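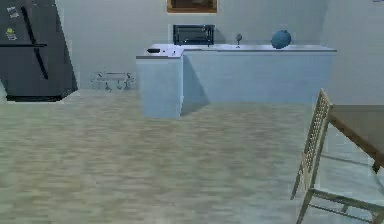
Minutes & Reports

Dargate Meditation and Healing Circle
Minutes of the general meeting, 23 Nov 2021

The meeting opened at 7:05 pm with a short silent sitting. The minutes of the previous meeting were approved with one correction: the sound bath at Brestton was an evening session, so the word "morning" is to be struck.

1. Membership
The mailing list stands at 241. Two members asked to be moved from the weekly email to the monthly one.

2. Funds
The balance is $1,532 after payment of the fall hall rental. The insurance renewal has not been billed yet. The donation bowl will stay by the door at open sittings, and the suggested amount will not change.

3. Winter retreat
The retreat will be held at the Landar house in February and will run three days, Friday evening to Sunday lunch. Silence will be kept until noon on Saturday. Members disagreed about whether Reiki shares should take place during the silent period. Agreed: shares may be given in the upstairs room only, without talking. Drumming moves to Saturday evening.

4. Distance healing list
Names have been staying on the list for months after the request was made. Agreed: a name will be read for four weeks and then dropped unless someone asks again. Only first names will be read aloud.

5. Sfeir breathwork course
Sfeir has offered a six-week course on Thursday nights. Several members were in favor. Others wanted to know what screening is done for people with heart conditions or asthma – the flyer does not say. Held over until a written answer is received.

6. Other business
Incense: two members reported headaches. No incense at Tuesday sittings until further notice. Candles are still allowed.
Bolsters need new covers. A price will be brought to the next meeting.

The meeting closed at 8:40 pm with the usual chant.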